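Take 196. Harsh Pal squeezed the handle, let go, squeezed again. Fingers fine. Shoulder not fine.

"Plate again?" he said.

"Plate again," said Carolina. She had the headset half on, one ear for him, one for Stedmont, who wanted 595 clean takes by four in the morning their time, whenever that was.
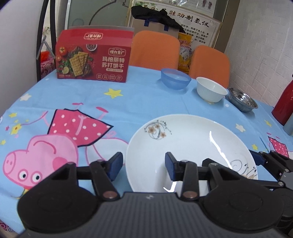
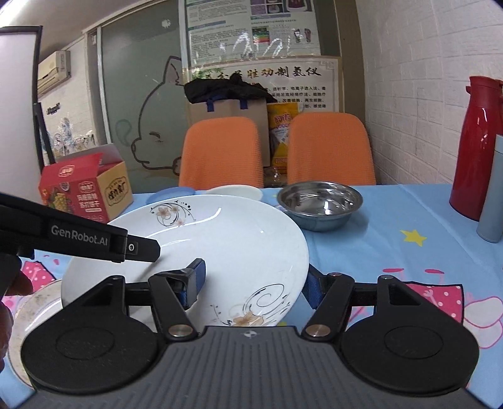 The big white plate, the pig tablecloth.

He went in slow. Too slow, she'd say. The model learns slow, then it's slow forever. So faster. Pads on the rim, close, lift. Something squeaked. He held his breath, no idea why, the thing didn't record sound.

"Did you drop it?"

"No."

"You made a face."

"I have a face."

She typed something. Keep, probably. Or discard. She never told him which and he'd quit asking in July, back when it was towels.

His mother used to stack plates like this, quick, not looking, talking the whole time about Kamlesh Dubey's divorce. How do you get that in? The not looking. He'd tried it once, take 11, and Carolina flagged it as operator distracted.

The phone went. Harish Rastogi, from downstairs, could they please stop scraping chairs, the baby. Sorry, sorry. Harsh took his shoes off, which had nothing to do wiht chairs but felt polite.

"Stedmont says your left hand's better than Nigel's," Carolina said.

"Better how?"

"Doesn't say. Just better."

He thought about that. Somewhere a machine was going to set a table with his left hand. His mothers, really. A bit of her wrist in it, maybe, if he did it right.

"Again?"

"Again. And don't talk this time."

He squeezed the handle, looked at the wall, and started telling her about the divorce.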